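Home | Forums | New posts | Search

Wood cube boxes: oil them or leave them alone?

patano57
Okay, I finally have one of those big cube boxes in the light oak color and I can't stop petting it lol. Do you all put anything on yours? I was thinking 2 thin coats of hardwax oil before January.

wikel_r
Leave it! Oil turned my pale one yellow and I hated it for a year.

hetico461
Gotta disagree with wikel. Mine has had oil on it for five years and it still looks great. Depends what you use, and if it's real wood all the way through. Is yours?

patano57
No idea, the seller just said "oak finish." The grain on top is gorgeous though, and it runs down the front in these darker curvy streaks. There's a strip along the front seam that's way more orange than the rest, and that's my worry.
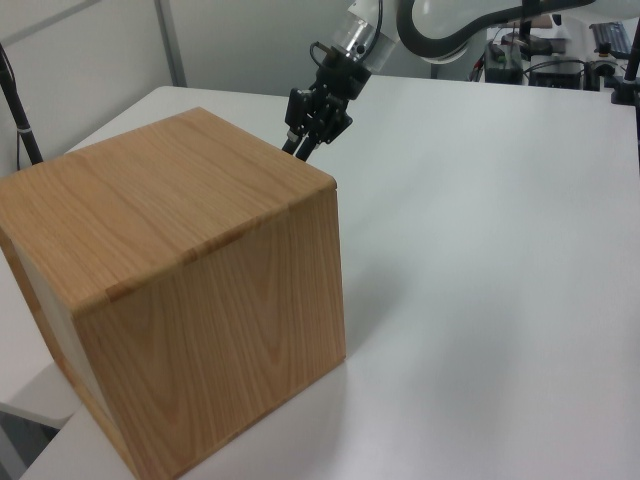
So if I oil the whole thing, does the strip go darker too? I'd kinda like it to blend in (my sister says I'm the only one who'd ever notice).

wikel_r
It'll go darker. Your sister's right, btw.

hetico461
Try a dab on the bottom first and give it a couple of days.

Recent threads
- Felt pads that stay stuck
- Getting candle wax out of pine
- Show us your side tables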